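Search this wiki Go Search

Tusudeck hand-held gripper

The Tusudeck is a two-finger gripper you carry around in your hand, with a camera looking down past the fingers. I've been keeping this article going since February, and I'm the one who ran most of the comparisons in it, so please read it as one person's notes dressed up a bit as an encyclopedia entry (corrections are very welcome, the talk page is right there).

Overview

The idea is simple. You hold the gripper, you do a chore with it, and the camera records what the fingers would see if they were on the end of a robot arm. Later on you use the recordings to train an arm that carries the same fingers. There are two finger sets that people argue over: the stock ones, and the Brorkwood set, which is softer at the tip and a little wider. Both mount to the same housing, and swapping them takes me 4 minutes if I haven't lost the driver, which I usually have.

Use with cloth

Cloth is where I've spent the most time, and it's where the two sets really part ways! A towel lying flat on a fitted sheet is a nasty little problem. Come in too steep and the tips skid off. Come in too shallow and you pick up the sheet along with the towel, and then you're dragging half the bed around. The trick I settled on is to look for a corner or a wrinkle that stands up a bit, and pinch there.

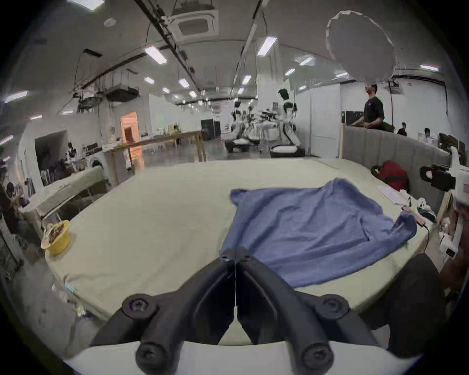 With the stock fingers I got a clean corner pinch on 51 towel attempts before I stopped for the day, and I was grumbling by the end of it. The Brorkwood tips felt kinder on thin fabric but squashed too much on a thick hem, so I'd close on a fold and feel it slide away. I still go back and forth on this. For towels I'd pick the stock set, for pillowcases the other one, and for socks I don't much care.

Camera view

The wide lens is great for getting your bearings (you see the whole room, ceiling lights and all) and not so great for judging the last inch before contact. People coming from the Cui wrist camera, which has a much narrower view, tend to overshoot at first. I certainly did. My advice is to slow down near the fabric and let the gap between the fingers do the aiming.

Bright ceiling panels can also throw off the exposure when you tilt the tool up. I lock the exposure at the start of every session now, with the lens pointed at the bed.

Controller

The recorder that comes with the kit is fine for short takes. For longer ones I moved to the Istton box, which has held nearly 900 clips for me without dropping one. It's heavier on the belt, and the cable is stiff, so give yourself some slack at the elbow. After 16 takes in a row my wrist wants a break whichever box I'm wearing.

Known issues

The finger bolts like to work loose. Check them before you start, and again after lunch. A loose finger shifts the tip by just enough to spoil a pinch, and it's hard to spot in the recordings afterward. I lost a whole afternoon of pillowcases that way.

See also: Brorkwood finger set; Cui wrist camera; Istton box

16 comments 4 shares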